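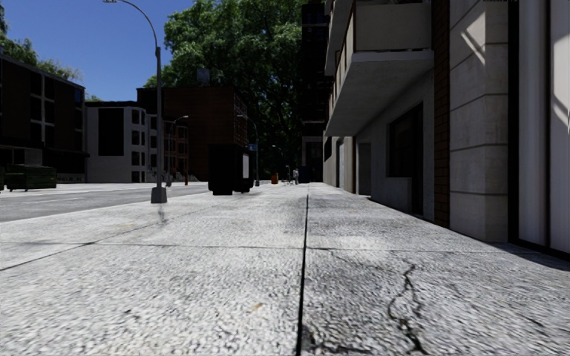
A sidewalk in the city, with a crack in one of the slabs.

Questions and Answers About the Irevness Trade Agreement

We receive many letters from small companies which want to know what will change for them when the Irevness agreement enters into force in April. On this page we have collected the questions which come most often. The answers are general information and they do not replace the advice of a customs broker.

What is the Irevness agreement?

It is a trade agreement between the four members of the Entili customs area and their partners across the ocean. The main text has 853 pages and the annexes are longer. It lowers the duties on many goods, and it also has chapters about services, public purchasing and the settlement of disputes.

Are all duties removed on the first day?

No. The tariff schedule lists 3811 product lines. Of these, 778 become free of duty on the first day. The others go down in yearly steps, and a small group of farm products stays outside of the agreement. You have to look for your own product code in the schedule, because two products which look similar to you may stand in different groups.

Where can I find my product code?

The code is normally written on your earlier customs declarations. If you never exported before, please ask the customs office of your region for a written ruling. The ruling is free, but it can take several weeks, so we recommend to ask for it early.
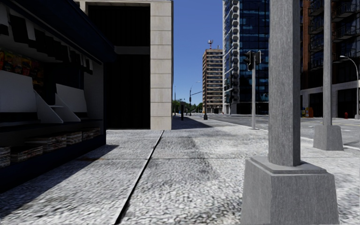 A ruling given in one member country is accepted in the other three. This is new. Before, the same seller needed to apply in each country separately, and sometimes received different answers for the same box of goods.

What is a rule of origin?

It is the rule that decides if your product counts as made inside the area. Only such products get the lower duty. For most factory goods, a certain part of the value must come from the area. For clothes and for processed food the rules are more strict, and we advise you to read the annex with patience, more than one time.

Do I need a certificate of origin?

For small shipments you can write the statement of origin yourself on the invoice. For bigger ones you need to be a registered exporter. The registration is done online with the Valtesus system and it costs 300 in the local currency unit, paid once. There is no yearly fee.

Can I register by paper?

Yes, at the Valtesus counter in Prirneck, open in the morning until 12:30. Please bring the company extract and a copy of it. The counter does not make copies.

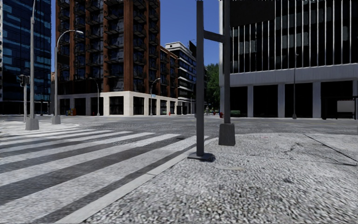 The paper form and the online form ask for the same information. If you begin with one of them, please do not send the other also, as the two requests will block each other and somebody must then clear them by hand.

What happens to goods which are already on the way?

If the goods are in transport or in a bonded warehouse when the agreement starts, they can still receive the lower duty. The statement of origin may be given later, but inside the period named in the transitional chapter.

Why did the agreement take so long?

The talks stopped two times, first over dairy quotas and then over the length of drug patents. After the elections in two member countries, the new governments asked to open the public purchasing chapter again. The parliaments have now all voted.

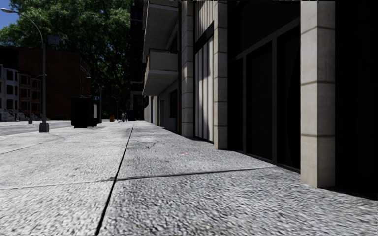
Reading time: 3 minutes

Can a member country leave the agreement?

Yes, with a written notice of six months. Contracts between private companies are not ended by this, but the duty goes back to the old level.

Does the agreement change the rules for food safety?

Each country keeps its own limits and its own inspections. What changes is that a refused shipment must now be explained to the seller in writing.

I have a question which is not on this page.

Please use the contact form and write your product code in the subject line. Questions without a code are answered too, only more slowly.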